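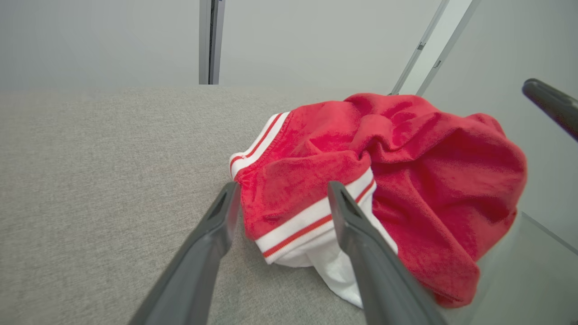

Zwischenbericht zum Vorhaben »Löschen und Auskunft geben« bei Gristia
Stand: 1. Mai

Seit dem letzten Bericht ist beim Löschkonzept endlich richtig was passiert, und ich fange mit dem Teil an, der mir die meiste Arbeit gemacht hat: den Altkonten. Bei Gristia kann man ja gebrauchte Kleidung einstellen und weiterverkaufen, und zu jedem Angebot haben wir bisher alles aufgehoben, was irgendwie dranhing. Fotos, Beschreibung, Nachrichten, Lieferadresse, Reklamationen, alles in einem Topf. Für die Löschfristen musste ich diesen Topf erst mal auseinandersortieren. Ein zerknautschtes rotes Kleidungsstück auf einem hellgrauen Untergrund sagt für sich genommen über niemanden etwas aus, das darf im Archiv von mir aus alt werden. Sobald aber Verkäuferkonto und Adresse mit am selben Datensatz hängen, sieht die Sache anders aus, und genau diese Verknüpfung lösen wir jetzt auf, wenn ein Konto geschlossen wird. Klingt nach wenig, war aber eine ziemliche Wühlerei!

Was fertig ist

Das Verzeichnis der Verarbeitungen steht und ist zum ersten Mal so geschrieben, dass auch der Kundendienst damit etwas anfangen kann. In der alten Fassung standen lauter Zeilen wie »Stammdaten, diverse«, und wenn dann jemand wissen wollte, ob die Telefonnummer dazugehört, musste man raten. Ich habe jede Zeile mit den Leuten durchgesprochen, die mit den Daten arbeiten (Versand, Buchhaltung, Kundendienst, Technik), und dabei sind drei Ablagen aufgetaucht, die im alten Verzeichnis überhaupt nicht vorkamen. Die kurioseste war eine Tabelle mit Rückrufwünschen, die vor langer Zeit für eine Aktion angelegt und dann einfach weitergeführt wurde, weil sie so praktisch war. Die Aktion gibt es längst nicht mehr. Die Tabelle jetzt auch nicht mehr.

Fertig ist außerdem der Ablauf für Auskunftsersuchen. Wenn jemand schreibt und wissen möchte, was wir über ihn gespeichert haben, landet das jetzt in einem eigenen Postfach, bekommt ein Eingangsdatum und eine zuständige Person. Vorher lief das über die allgemeine Adresse, zwischen Fragen nach Paketen und Passwörtern, und ich möchte lieber nicht wissen, was da über die Jahre durchgerutscht ist. Die Antwortvorlage habe ich mehrfach umgeschrieben. Meine erste Version war juristisch wunderbar und völlig unlesbar, die Kolleginnen aus dem Kundendienst haben mir das sehr freundlich und sehr deutlich gesagt. In der jetzigen Fassung steht zuerst, welche Daten wir haben, dann woher, dann wie lange noch, und erst danach kommt der förmliche Teil mit den Rechten und der Beschwerdestelle.

Die Identitätsprüfung haben wir bei der Gelegenheit gleich mit entschlackt. Früher wurde nach einer Ausweiskopie gefragt, auch wenn die Anfrage aus dem eingeloggten Konto kam. Das haben wir gestrichen. Wer eingeloggt ist, bestätigt die Anfrage über einen Link an die hinterlegte Mailadresse, und nur wenn es Zweifel gibt, fragen wir nach, und dann auch nur nach dem, was wir zum Abgleich brauchen. Die alten Ausweiskopien sind aus den Mailordnern raus. Beim Backup dauert es noch, dazu unten mehr.

Was halb fertig ist

Die automatische Löschung läuft in der Testumgebung, im echten Betrieb noch nicht. Halonen, unser Dienstleister für die Kontenverwaltung, hat im April die Schnittstelle geliefert, auf die wir gewartet haben, und sie tut im Großen und Ganzen, was sie soll. Beim Probelauf mit rund 200 Testkonten wurden die Profile sauber entfernt, die Rechnungsdaten blieben wie geplant gesperrt liegen, und die Angebote wurden vom Konto getrennt. Soweit schön. Hängen geblieben sind die Nachrichten zwischen Käufern und Verkäufern. Wenn eine Seite ihr Konto löscht, will die andere Seite ihren Verlauf ja trotzdem behalten, zum Beispiel wegen einer Reklamation, und dann steht der Name der gelöschten Person gern noch mitten im Text (»Liebe Grüße und danke fürs schnelle Überweisen«, Vorname drunter, manchmal auch noch die Adresse für die Abholung).

Wir haben lange darüber diskutiert — am Ende ist es eine Frist geworden. Der Verlauf bleibt nach Abschluss eines Kaufs noch so lange lesbar, wie Reklamationen bei uns möglich sind, danach wird er auf beiden Seiten gelöscht, egal ob die Konten noch bestehen. Im Kundendienst war man davon erst nicht begeistert, inzwischen ist die Regelung abgestimmt. Sie muss noch in die Datenschutzhinweise und in die Hilfeseiten, und natürlich muss Halonen sie einbauen.

Bei den Datenschutzhinweisen selbst bin ich mit der Neufassung weiter, als ich gedacht hätte. Der Abschnitt über Speicherdauer ist neu, der über Empfänger auch. Es fehlt noch der Absatz zur Bilderkennung beim Einstellen von Angeboten. Der Anbieter hat mir auf meine Frage, wie lange hochgeladene Fotos bei ihm liegen, zweimal einen Werbeprospekt geschickt. Ich bleibe dran. Solange ich keine brauchbare Antwort habe, bleibt die Funktion ausgeschaltet, so hatten wir es ja auch im Antrag zugesagt.

Was nicht geklappt hat

Der Workshop am Standort Demby ist ausgefallen. Wir hatten den Raum, wir hatten die Unterlagen, und dann fiel der Termin genau in die Umstellung der Lagersoftware, und im Lager hatte wirklich kein Mensch Zeit, mit mir über Löschfristen zu reden. Ich hätte das vorher abfragen müssen, das geht auf meine Kappe. Kosten sind keine entstanden, der Raum gehört zum Standort. Ich hole die Schulung nach und teile sie in zwei kürzere Einheiten auf, damit Früh- und Spätschicht getrennt kommen können.

Und dann die Backups, mein Sorgenkind. Wenn wir heute ein Konto löschen, steckt es noch in den Sicherungen, bis diese überschrieben werden. Das ist zulässig, wenn man es vernünftig regelt, bloß war bei uns lange gar nicht klar, wann welche Sicherung überschrieben wird. Die Technik hat mir jetzt einen Plan gegeben. Für das alte Archivsystem gibt es darin aber nur ein Fragezeichen, und mit dem Fragezeichen gebe ich mich nicht zufrieden. Bis das geklärt ist, führen wir eine Sperrliste mit den internen Kontonummern der gelöschten Konten, damit nach einer Wiederherstellung nichts davon wieder auflebt. Die Liste enthält keine Namen und keine Mailadressen, und Zugriff hat nur die Technik.

Geld und Zeit

Beim Budget liegen wir im Plan. Die Mittel von Drovatmont für die Schnittstelle sind abgerufen, die Rechnung von Halonen liegt bei und entspricht dem Angebot. Der Posten für externe Rechtsberatung ist bisher nur zum kleineren Teil verbraucht. Ich würde den Rest gern stehen lassen, denn für die Nachrichtenverläufe und für den Vertrag mit dem Bilderkennungsanbieter möchte ich noch eine zweite Meinung einholen. Der Posten für Schulungen verschiebt sich wegen Demby nach hinten, in der Summe ändert sich daran nichts.

Zeitlich hinken wir bei der automatischen Löschung hinterher. Der Grund ist die Sache mit den Nachrichten, die im ursprünglichen Zeitplan schlicht nicht vorkam. Ich habe den Plan angepasst und beigelegt, der Endtermin des Vorhabens bleibt unverändert.

Wie es weitergeht

Als Nächstes stehen drei Dinge an: Halonen baut die Frist für die Nachrichten ein und wir testen noch einmal komplett, die Datenschutzhinweise gehen in die interne Freigabe, und die Schulung in Demby wird nachgeholt. Das alte Archivsystem läuft nebenher, da hängt es an der Technik, und ich frage dort inzwischen so regelmäßig nach, dass man mir schon Kaffee hinstellt.

Eine Bitte hätte ich noch an Drovatmont. Im Berichtsformular wird nach der »Anzahl gelöschter Personen« gefragt (das liest sich ein bisschen gruselig!), und ich weiß nicht, ob damit geschlossene Konten oder vollständig bereinigte Datensätze gemeint sind. Das Feld habe ich vorerst leer gelassen. Wenn Sie mir kurz schreiben, welche Zählweise Sie brauchen, reiche ich die Angabe nach, sobald die Löschung im echten Betrieb läuft.

Anlagen: Verzeichnis der Verarbeitungen, Antwortvorlage Auskunft, Rechnung Halonen, angepasster Zeitplan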